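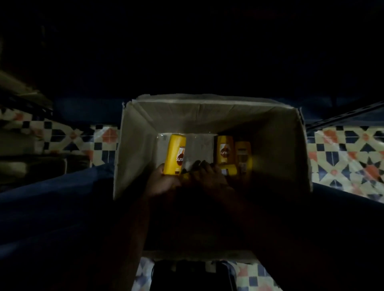

Lesego Shezi asks if the yellow Sunsilk must stand together with the orange one. I say no, every color gets its own group.

Home Posts Replies Photos
Tekeo > Shop life > Shelves
02/03/2013, by Zostach

Shampoo day. I like to put two rows of two, with the labels to the front. Then a customer can read the name without touching.

The box is deep, so I take the bottles by the body. A cap can open and then everything is sticky. 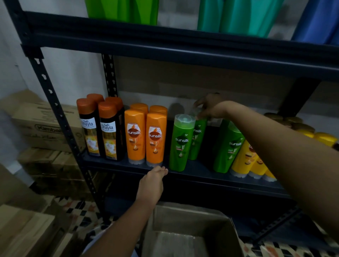

Safi Shayla, orange Sunsilk, green Sunsilk.

The green ones are still not straight. I will fix them before I start with the soap.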